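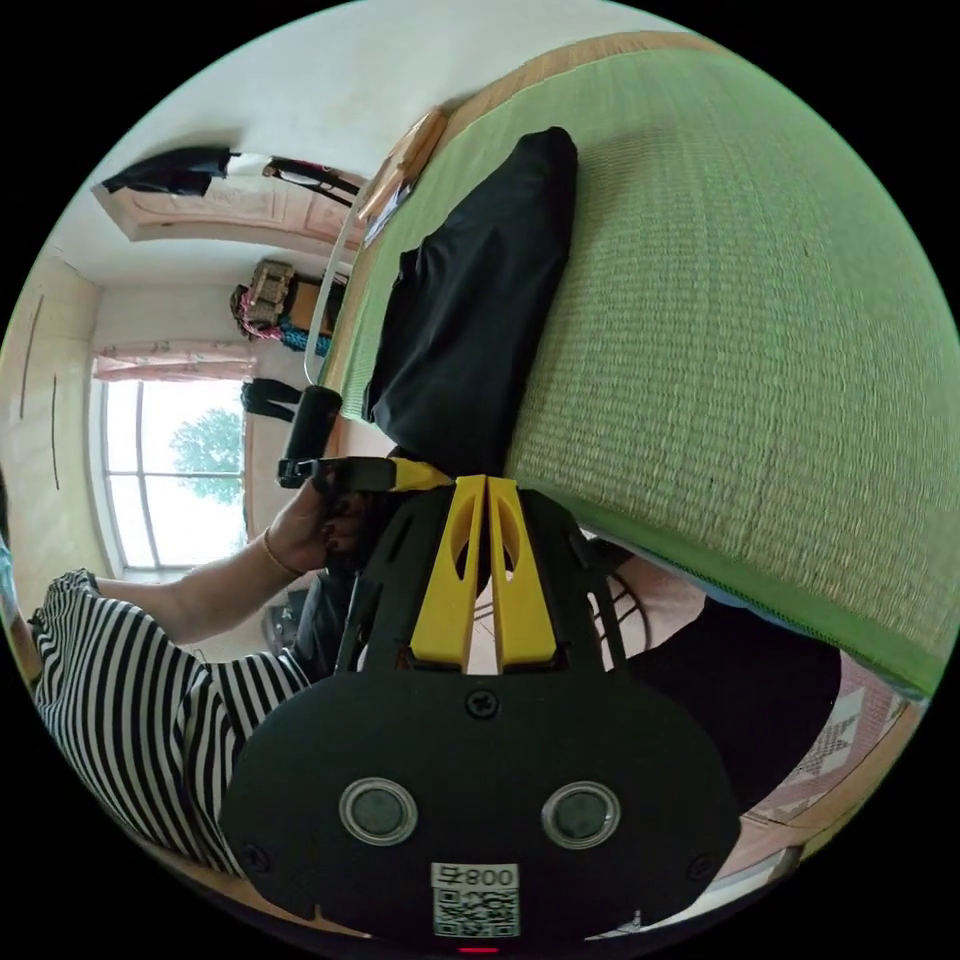

Handheld capture working group
Topic: Does mirror padding of the fisheye border affect grasp timing?

flilum_admin
The group at Flilumville has completed its comparison of two training sets for the folding task, and members are invited to comment before the method note is revised in August. Each set holds 1,000 demonstrations recorded with handheld grippers in ordinary homes. The first set keeps the full round view, including the black border. The second is the same material cropped to a square. Both policies were trained with the Zurkell schedule and tested in 4 bedrooms which did not appear in the training data.

The policy trained on the full round view closed its fingers at the correct moment more often than the cropped one. The difference was greatest with dark garments. We propose to recommend the full view as the standard input.

ofori_bench
Thank you for sharing the result. We would ask for some caution before it becomes a recommendation. In the Ofori tests we found that a wide view also teaches the policy a good deal about the room. Curtains, doors and windows take up a large share of the picture in a bedroom, and a policy may learn to act on them. Were the test rooms similar in layout to the training rooms?

flilum_admin
They were chosen for variety, but all four had the bed against a wall. We accept that this is a limit of the study and will say so in the note.

kerbside_lab
With respect, I do not agree that the room is a problem. A person folding clothes also makes use of the room. When the gripper is tilted far over, as it often is when reaching across a bed, the window and the door are the only steady guide to which way is up. The crop removes much of that. I would expect the cropped policy to do worst at steep angles, and I should like to see the results sorted by tilt.

ofori_bench
That would be useful. It would not settle the matter, however. The fair test is a third set in which the outer part of the view is blurred, so that light and general direction remain but furniture and belongings cannot be recognised. If timing stays the same, kerbside_lab is right and our objection falls.

marl_and_chalk
May I raise a separate point? Our annotators have difficulty with black cloth close to the fingers. The gripper body is black, the side frames are black, and when the garment is black as well the boundary is hard to mark. Yellow fingers help a great deal. On a green mat the outline of the garment is clear enough, but the last stretch before the grasp is not. How was the moment of closing labelled in these sets?

flilum_admin
The moment of closing was taken from the recorded finger width and not from the pictures. Annotators marked only the start and end of each fold.

marl_and_chalk
I am obliged to you. In that case I would suggest stating it early in the note. Readers will otherwise assume that the labels were made by eye, as they are in the Brekadano guidelines.

kerbside_lab
One further request. Please report whether the demonstrator's other arm was in view. In a home recording it very often is, and a robot with a single arm will never see it. The crop may be removing the arm in some recordings and keeping it in others, and that alone could account for part of the difference.

ofori_bench
Agreed. On this point we have no quarrel with kerbside_lab -- it should be checked before any tilt analysis is run.

flilum_admin
The arm has not been marked in either set. We shall mark it in a sample, run the blurred set as proposed, and sort the existing results by tilt. The recommendation is withdrawn from the draft for the time being. Members who hold recordings made on plain bedding are asked to reply below by Thursday, as nearly all of ours were made on woven mats.

marl_and_chalk
We have a small number on white sheets and can send them with the finger width files.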